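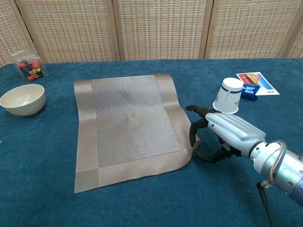 Tuesday, July 2, 2019

Placemats, cont. Back on the taupe ones with the striped border. Teal cloth stays on the table for all of this, don't swap it for the bare top halfway thru or the curl notes won't compare.

Main thing today: they don't lie flat. Far short edge wants to come up, the long side ripples once a corner has been lifted. Left four mats under the big Hernitz catalogs over lunch. Better after, not fixed. The two that were stored rolled are the worst, the ones from the flat carton hardly need pressing at all. So – no more rolling. Whoever packs the next carton, flat please, with card between.

Corners. Miters look fine from the top. Turned them over and the fold is bulky on one mat, a loose end sticking out maybe the width of a fingernail. Trimmed it, dab of glue, set aside w/ a paper clip on it so it doesn't get back in the good pile. Do not pull at loose ends, the diagonal weave opens up fast. (Learned that on the Lại sample in the spring.)

Center panel is a finer weave than the border and it keeps a crease. Thumb dent near the middle still there after pressing. Tried:
- damp cloth + book, 90 minutes. Dent softer, still shows in side light
- iron on low thru a tea towel. Border went a bit shiny, stopped
- nothing, just left it face down. Will check tomorow

Would go with the damp cloth for now. No iron.

Weight loss question from the Zenance order: they want to know if the mats can go under 500 g for a set with the band and card. Scale says no with the thick card. Thin card probably gets there but then the corners have no protection in the box, and corners are what we keep getting complaints about. Told them I'd write back after the holiday.

Stock: sheet says 1,684 for the whole taupe run, incl. the ones at Destedport. I have 29 here on the shelf that aren't on the sheet at all, no idea which delivery. Same border, same color as far as I can tell under these lights. Need to take one to the window next to a known one before they get mixed in.

Cloth note – the teal picks up every bit of fluff off the back of the mats. Lint roller before each round, and brush the mat too. Also it grips, so a mat pushed from one side bunches up where on a bare table it would just slide. Lift and set down, don't push.

Cups: try a cup upside down on the mat as well as on the cloth, see if the rim leaves a ring in the center panel. Use the paper ones first, then something heavier, full mug maybe. Leave overnight.

Still to do
- second pressing for the rolled pair
- glue check on the clipped mat, bend the corner a few times
- ask Destedport how theirs are stacked
- order card, both thicknesses
- new sample color not due til September, make shelf space before then

Pressing boards are behind the divider, put them back there.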